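Zister two-finger gripper: the first robot part I'd buy twice

Posted 12/25/20

I plan equipment purchases for a small automation lab at Distura, and that means I spend more of my life in spreadsheets than near robots. So when a part shows up that makes the spreadsheet easier and the people on the floor happy too, I get a little excited. The Zister two-finger gripper is that part, and I've been meaning to write it up since May.

First, the money. We paid $1,102 per gripper, with the mounting plate in the box. The bolt kit is extra, and so is the longer cable, which you will want. Put $194 per unit in your budget for those two and you won't have to go back to your boss with your hand out. We had quotes from two other suppliers, and one of them (Aitken) came in cheaper on paper, but once I added their adapter and the service plan they wouldn't sell it without, the gap was gone.

What I love most is how simple the thing is. The fingers are flat black link plates held together with round bolts, and everything is right there where you can get a wrench on it. No shell to pry off, no hidden clips. Our techs swapped a link on the first try with the manual still in its plastic. Spare links ship in sets, and I keep one set per gripper on the shelf. That was overkill so far, but they're small and I sleep better!

It also fits over a normal table without a lot of fuss. We were quoted real money for custom work surfaces, and I'm so glad we held off. A green cloth and a couple of binder clips will get you started, and you can spend the savings on shelving carts (buy more carts than you think, they fill up the day they arrive).
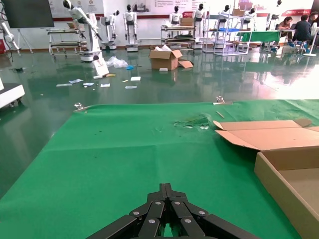 The Zister over a clipped-down cloth, with an open cardboard box at the right and a row of white robots across the room.

Cloth does take a beating, so treat it as a consumable. I put it on the same budget line as tape and cardboard boxes and reorder without thinking about it. Same goes for clips. These are tiny numbers next to an arm, but if they have no line of their own they end up on somebody's personal card, and then you get to do expense reports. Ask me how I know.

Now the gripes, and there are a few. Lead time was 15 days on the first order and 9 on the second, and the website promised neither. The invoice lumps the plate and the gripper together, so if your accounting people want assets listed one by one, call and ask for a split before you pay. And the warranty starts on the ship date. If you're buying ahead for a room that isn't ready yet, like we did, you burn coverage while the boxes sit there. Next time I'll stagger the orders.

The other thing to plan for is floor space – the gripper itself takes up none, but the arm it goes on does, and so does everything that gathers near it. I now sketch the room with carts, desks and boxes drawn in before I ask for any quote. Brillham has a free layout template that worked well for this.

Would I buy it again? I already did, and a third order is in next year's plan. If you're pricing out a first station, get one gripper, one set of links and the long cable, and run it for a while before you commit to a whole row. Four and a half stars, with the half knocked off for that warranty date.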